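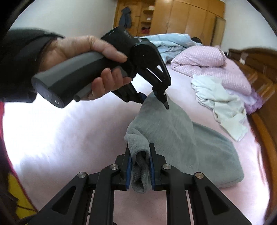

3.2 Handling of fleece garments on the bed

Figure 2. A grey-green fleece garment on a bed with a pale pink sheet. The top of the garment is raised to a narrow point while a rolled end of the fabric is held lower down.

The second group of items in the Flelomden household study consisted of fleece and other brushed fabrics. These were treated separately from shirts and bed linen, as earlier work by Kaplan and Carrillo had shown that thick, soft cloth does not keep a pressed crease and tends to spring back when a fold is made. Of the 763 folding records kept for the study, those for fleece were the most varied in method, although the finished shapes differed little from one home to the next.

Folding was done on a bed in most homes. Participants gave two main grounds for this choice: the height was comfortable, and the sheet held the garment in place better than a polished table did. The smooth cover used in the Uçar pilot had allowed heavier items to slide, and it was withdrawn before the main study began.

Two points of hold were recorded for each item, together with the part of the garment left resting on the bed. In Figure 2 the raised part forms a peak with shallow creases below it, and a broad, flatter section lies on the sheet to the right. Where the cloth had rolled into a tube, as at the lower left of the garment, the record sheet was marked "rolled end". Participants were free to open a rolled end before folding or to leave it as it was.

Each finished fold was scored from 1 to 5 for flatness by Recep Kaplan and Leobardo Carrillo, working apart. Scores that differed by more than one point were discussed and a single value agreed. The scoring sheet is a shortened form of the Murine linen scale, from which the items on starch and ironing were removed. The version in use is dated 05/10/2020, and no changes were made to it during the study.

Garments with a full-length zip were left out of the comparison and are considered in Section 3.3. Storage after folding, whether in a drawer or on an open shelf, was noted in November for three of the homes only and is reported in the appendix.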